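Bunari Tabletop Cell: evaluation recordings

Data card and README, third revision (April)

Summary

This package holds 489 episodes recorded on the Bunari two-arm tabletop cell during a product evaluation by Usau. We were deciding whether to lease the cell for light packing and sorting work. The recordings are released so that other buyers can look at what the kit does before they talk to a salesperson. Rawiri Pearce ran the evaluation and Merle Tawhiri prepared the files.

What the kit includes

The supplier, Dondska, delivers the cell as two arms on a shared aluminium rail, a patterned enclosure, wrist cameras and one fixed camera. The marble-look work surface was our choice from the catalogue. A plain grey one is also offered and we'd suggest it to anyone doing colour-based detection. Operator software is licensed separately and isn't covered here.

Tasks

Episodes fall under 4 task families: card handling, container moves, package handling and free play. Card handling is the hardest on the grippers. Thin stock in a slotted acrylic organizer leaves little room for the fingers, and the wrist view is often crowded by the gripper itself.

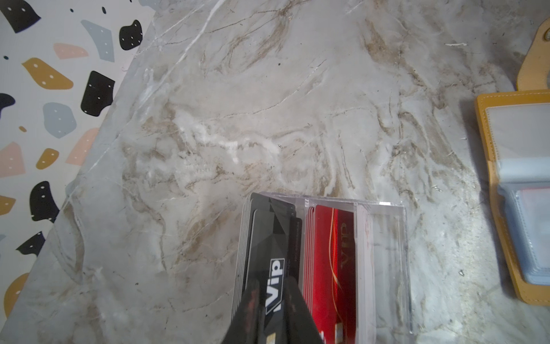 Can the wrist camera be used without the fixed one?
For card work, yes, with some loss of context. We don't recommend it for two-arm tasks, where each wrist view loses track of the other arm for long stretches.

File layout

Each episode is a folder with up to 3 video streams, a joint log and a short text note. Folder names start with the task family, followed by a running number. The notes were typed by whoever was operating, so spelling varies and a few are blank. Joint logs are comma-separated, one row per control tick, with angles in radians.

Episodes where an operator stopped early are kept and flagged "aborted" in the index. Please don't drop them without looking. Several are the most useful recordings in the set if you want to judge how the kit recovers.

Container moves

The operator brings the gripper to a tray or similar container and pushes, turns or lifts it. Contact at the rim is common. The kit has no force sensor at the wrist – Dondska sells one as an add-on – so contact has to be estimated from motor current, which is logged in the last columns.

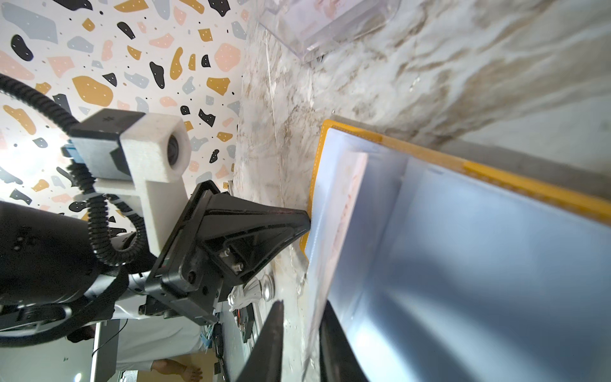 Known issues

1. Wrist cable. The cable needs a generous loop or it pulls at full rotation. Tane Tuhiwai re-tied ours on the first Saturday and we left it that way.
2. Clock drift. Wrist and fixed streams can be out of step by 10 frames near the end of long episodes. A correction script is in the tools folder.
3. Exposure. Pale parts of the work surface can wash out. We left automatic exposure on throughout.

Two-arm work

Package handling and most of the free play use both arms. The grippers meet near the middle of the work surface, with the objects for the session set out beside them, and the fixed camera takes in both arms and the rail.

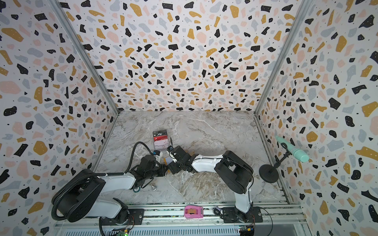 Reach was adequate for everything we tried, although the arms have to be sequenced with care when both work close to the centre. The supplied software slows the second arm when the two get near each other. Ewan Mahuika found the default margin too cautious and reduced it for the later sessions. The index lists the margin used for each episode.

Licence and contact

Free to use for research and for purchasing decisions. Redistribution of the full set needs written permission from Usau. Send corrections to Merle Tawhiri, quoting the episode folder name.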